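Line two news – from the Clerncombe plant

5 October 2001

Quick one this time, most of us are still on the floor until late. Line two is up. The new Sakai placement machine went in last week, got leveled, got powered, and has been building real boards ever since. Not full speed yet. The feeders for the small reels keep timing out and we are waiting on a set of replacement springs. Until they come, please don't swap feeders between lines, they are not the same even though they look it.

Stencil printing is in better shape. New squeegee blades, new wipe setting, far fewer bridges on the fine pitch parts. If you see bridging anyway, stop the line and call someone over. Do not just touch it up and send it on. We had 4 boards come back from Arkura with rework nobody had written down, and that was an awkward phone call. 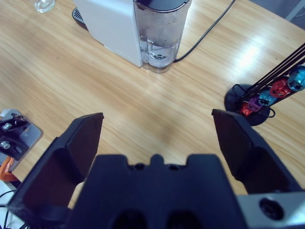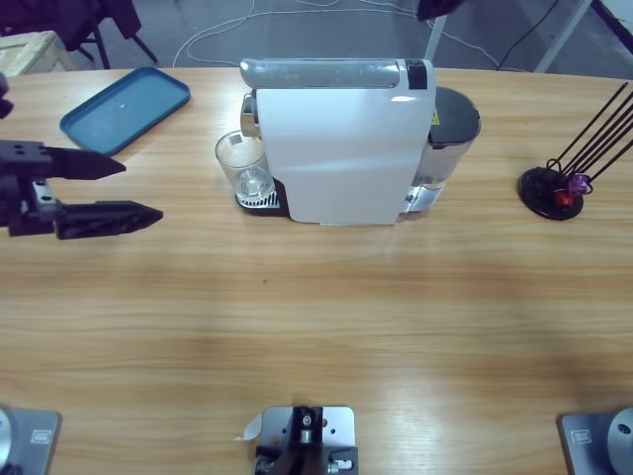
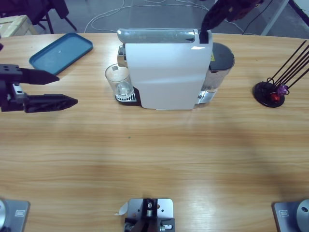
Paste storage has changed as of this week. All solder paste now lives in the tall fridge by receiving, oldest jars in front, and every jar gets a sticker with the time it came out. Let it warm up with the lid ON. Opening it cold pulls moisture in and then we get solder balls everywhere, ask anyone on nights. No drinks near the printer or the paste bench, same as before – a drinking glass belongs at the coffee machine, on the drip tray under the spout, and it can stay on that side of the building. Same goes for food. Gloves off before you leave the bench and a new pair when you come back.

Granum order. The first 300 controller boards are due out in November and the paperwork is nearly as big as the job. Each board needs its serial label on the bottom side, square to the edge, readable before AND after coating. Labels that go on crooked get scraped off and redone, and the scraping takes longer then the labeling. Test has the new fixture. It works but the left hand latch is stiff, push it all the way home or you will get a false fail on the power rail and send a good board to repair.

Reflow oven: profile for the Granum board is saved under its own name now. Check the name on the screen before you load anything. Somebody ran a batch on the old profile and the big connectors came out dull and grainy, so those went back through inspection joint by joint.

Also wrist straps. Test them at the start of shift and sign the sheet. The sheet for line one was blank for 2 days running and the auditor will ask about it, he always does. Spare straps are in the top drawer at inspection. Bad ones go in the red bin, not back in the drawer please.

Training on the new placment software is still being scheduled, a sign up list will be on the board by the time clock. Nights will get there own session. More when the springs show up.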